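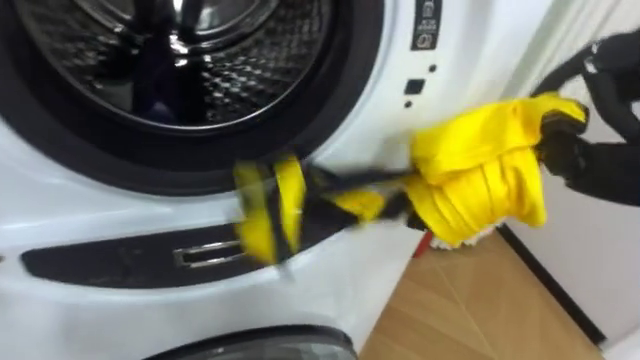
Yellow garment, left-hand end by the door of the upper drum, gripper on the bunched bit.

Home | Latest issue | Back issues | Robots | Write to us

Laundry run: Gidora gets a second grip

Quick one this time, deadline was yesterday. Update from the laundry bench at Skinda, where the Gidora project has been trying to get clothes out of a washing machine without a person stepping in every few minutes.

Background for new readers. Most laundry work in our field starts with the garment already on a table. Nice flat table, good light, fold away. Getting it out of the drum tends to be skipped. It's the horrid part. Clothes wrap round each other, a sleeve stays behind, the gripper closes on one fold and the rest trails over the rubber seal.

The method, as breifly as I can. The old policy picked one grasp point, closed, pulled in a straight line and hoped. The new one (working name Uston, don't ask, it stuck) splits the job in 2. First part picks the grasp, same as before. Second part watches the cloth during the pull and decides whether to carry on, slow down, or stop and change direction. It looks at the head camera only. No force sensing at the wrist yet, that's on the list.

The bit people kept asking about at the talk: how does it know when to change direction? It doesn't in any clever way. It was trained on 350 demonstrations, all done by people driving the arm, and in plenty of those the driver stopped part way, backed off and pulled more to the side. We left those in. Earlier we'd been cutting them out as "messy" and keeping the clean pulls. Silly in hindsight. With the messy ones back in, the policy started backing off too.

Result. We ran 30 trials on each version, same mixed load, tops and small things, load shuffled by hand before every go. The old one-grasp policy left something hanging on the seal or stuck in the drum far too often to be any use. Uston had 2 outright failures in its 30. Both were the same sort of thing, a long garment twisted round a smaller one, so that pulling either just tightened the pair. A person would use their other hand. We'll come back to that.

Caveats, and there are a few. One machine. One room, even lighting. Door opened by a person before each trial, so no credit for doors. Dark clothes are much harder than bright ones against the drum, the picture is mostly glare and shadow in there and the grasp picker wanders. Stripes confuse it a bit when the cloth is moving fast, as the blur eats the edges. Slowing the pull helps but then every trial drags on and everyone goes off for tea. 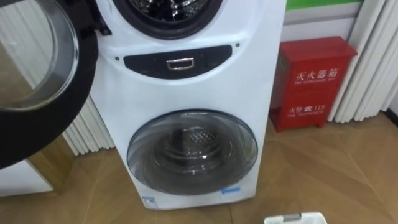
The twin-drum machine, upper door open and lower one shut. All trials so far use the top drum.

The lower drum is next and it's a different problem. The arm has to come in from above and the camera looks down at a steep angle, so less of the inside shows. Aguirre, who are building the mobile base, want the whole robot to back up and tilt instead of reaching. We think a second camera near the wrist would be cheaper. Both will get tried, probably in that order as the base is nearly ready and the camera mount isn't.

Also wanted:
- towels. Real ones, old, thick. The cloth in the current set is all fairly light
- anyone who has done two-arm untangling and is willing to share what went wrong
- opinions on scoring. Is a sock left behind a failure or half a failure? We've been arguing over this for weeks and the write-up needs one answer

Write-up is planned for June, demonstrations to go out with it if the file sizes can be got under control. Messy pulls included this time. Replies to the usual adress please, and put "laundry" in the subject line or it will get lost.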